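Home | News | Town | Sports | Contact

Murberg's swap day is back in September – and it's moving to the bigger hall on Schmieder Street!

Last year 200 people came by, and the line ran out the door before 10 a.m. Toys, yarn, books, sports gear and odd cables all found takers. Now there's room for 45 tables, and 21 are already booked.
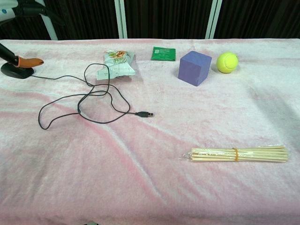 Tables are free, and neighbors from Ustotham are welcome too. Doors open at 9 a.m., with soup and fresh rolls from noon.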